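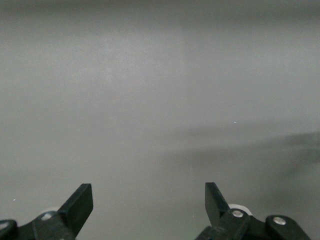

Walls, Paint & Surfaces

Gray again. Is it the paint or the light?

plumbline_pat
Posted Oct 28, 2019

Ok need eyes on this before I buy another can. Pic up top. Gray surface, matte, 2 coats of Flarik flat in the color they call Plesteo. One color, one can. But to me the upper part looks like two panels, left bit a touch lighter, then a soft edge going up and down, then darker and cooler to the right of it. Plus a dark smudgy streak on the right.

Wife says shadow. I say flashing. Do I recoat or leave it alone? Guests coming, would like to be done.

drywall_duchess
Shadow. Look at how blurry the edges of that streak are. Paint doesn't do that, paint gives you a line or a lap mark. Leave it.

mirsad_s
Agree on the streak, not so sure about the panel thing. Could be a seam under there that took the paint different. Did you prime?

plumbline_pat
Primed the patches, not the whole thing. Yeah I know.

mirsad_s
Well there you go lol. Bare compound drinks it up, the rest doesn't. Spot priming under a flat dark-ish gray is asking for it.

drywall_duchess
Flat hides that better than anything. If it was eggshell I'd be with you. And I dont see any seam in that pic, do you? Smooth all the way across. Two light sources will give you two tones every time.

oldbrushes81
What's the white speck just above the left end of the shadow? Dust nib? Think there's another one way over on the left, lower down, smaller. If those are bits in the paint, you want to knock them off before any more goes on.

plumbline_pat
Huh. Didn't see the second one til you said. Could be lint off the roller. Could be nothing. Will run my hand over it tonite.

oldbrushes81
Don't sand it with anything coarse. Flat burnishes if you look at it wrong. 800 grit, light, couple passes, wipe, done.

drywall_duchess
800 on a wall?? That's for car paint. Just flick it off with a fingernail.

oldbrushes81
Been doing it that way for years, works fine. Do what you want.

teo_dimac
Teodoro here, used to run the paint counter at Dumitrescu. Had this exact question every week. Test is free: kill the overheads, hold a work light flat against the surface and move it. If the dark area moves with the light its a shadow. If it stays put it's in the finish. Then same thing from the other side. Do it before spending 50 bucks.

plumbline_pat
That I can do. Any bulb?

teo_dimac
Any. Brighter the better. And give it time, gray looks patchy for days while it cures. When did the second coat go on?

plumbline_pat
Yesterday afternoon.

teo_dimac
Oh come on. Wait a week.

mirsad_s
Ha. Yeah wait. But still say prime the whole thing next time. I did our hallway in May with the Piltorholm primer, every inch, no patchiness at all after. Softić family record, one weekend.

drywall_duchess
Different paint, different hallway. Doesn't prove anything about his.

mirsad_s
Proves I didn't have to post a pic of it

plumbline_pat
Ok ok. Update: did the light thing. Streak moved right along with the lamp, so wife wins that one. The lighter part up top, I honestly can't tell, it gets fainter but I think I still see an edge?? Or I'm just staring too hard. First speck came off with a fingernail, couldn't find the other.

teo_dimac
Leave it till it cures then look again in daylight. Keep the rest of the can, lid on tight.

oldbrushes81
And if you do recoat, do the whole surface, corner to corner. No touching up the one spot. Flat touch ups show on grays, I dont care what the label says.

drywall_duchess
On that we agree.

plumbline_pat
Will wait. Not buying the can. Will post again next week if the edge is still there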